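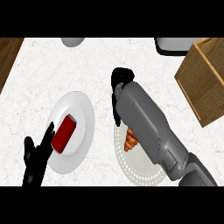
Page last changed: 29/05/2021

Speaker notes – Getting a small food pantry through the summer

Slide 1. Title
Say hello, give my name, say the talk runs 42 minutes with questions at the end. The handout has the links. Phones on silent, please. Mention that the restrooms are down the hall past the coat rack.

Slide 2. Where I'm coming from
I run the pantry in Ellodgate. We opened in the back half of an old shoe store and we now serve 189 households. Most of them come every other week. Before that I worked in grocery receiving at Hinds, so a lot of what follows is receiving-dock habit applied to donated food.

Ask for a show of hands: who has a walk-in cooler? Who has a regular fridge only? Adjust slide 9 depending on the answer.

Slide 3. Why summer is different
School lunches stop in June. Families who managed on one visit a month start asking for two. Food drives mostly happen in November and December, so what is on the shelf by then is whatever was left from winter, plus what we buy. Donations drop and demand rises in the same few weeks.

Pause here. People from bigger towns usually say theirs starts earlier.

Slide 4. Cans
 Canned food carries a small pantry. It stores at room temperature, it stacks, and it can be handed out in any order on a busy day.

The trouble is that we get the same five things over and over. Green beans, corn, cranberry sauce, pumpkin, chicken noodle soup. What runs out first is fruit, tuna, chicken and beans. Put the short list on your donation flyer, with no more than six items on it. Our old flyer listed everything and got us green beans.

Slide 5. Dents and dates
Read this one slowly, people take notes.
Throw out any can that is bulging, leaking, or badly rusted. Throw out any can with a deep dent, or a dent on a seam or the rim. A shallow dent on the side is fine.
A "best by" date on a can is about quality. Decide how far past that date your pantry will go, write it down, and tape it up where people sort. Baby formula is separate – never hand it out past its date.

Check your own food bank's rules before using ours. They may be stricter.

Slide 6. Sorting
Kaan Avcı set up our sorting table and I still use his layout. Unsorted comes in at the left. Dates get checked in the middle. Sorted goes out at the right, into crates by type. Anything doubtful goes in a tub under the table and one person decides on the whole tub at the end of the shift. Before we had the tub, every odd can turned into a discussion.

Write the year on the lid with a fat marker. Oldest year to the front of the shelf.

Slide 7. The numbers
Last June we gave out 2828 cans. I went through the sign-out sheets by hand to get that. It was the first time we had a figure to take to the town, and it helped us get the purchase money for this year.
If you count only one thing, count what leaves the building. What comes in is less useful because some of it gets thrown away.

Slide 8. Labels and can openers
Ask people if they have a can opener. We missed this for two years. Keep a box of cheap manual ones by the door. Pull-tab cans go to people living in cars or motels first.
Low-sodium cans get a green dot. Keegan Mahuika's group in Kaltholm uses colored tape on the shelf edge, and that holds up better than dots in humid weather. Show of hands again if time allows.

Slide 9. Heat
SHORT VERSION if few people have coolers.
Canned food should be kept below 85 degrees. Our back room went past that by the second week of July, so we moved the stock to the north wall and left the top shelf empty. A cheap thermometer on the wall, read at opening and closing. Do not store cans in a shed or a parked van.

Slide 10. What we would do again
Buy fruit and protein in May, before demand goes up. Open one evening a week in summer – parents on day shifts can't come at 10 in the morning. Post the hours at the library and the laundromat.

Slide 11. Questions
Likely ones: home-canned food (no, we can't take it), pet food (yes, kept on its own shelf), cans with missing labels (no).
If there are no questions, go back to slide 5 and ask what date rules others use.

Leave the last slide up with the email address. Take the clicker back to the front desk.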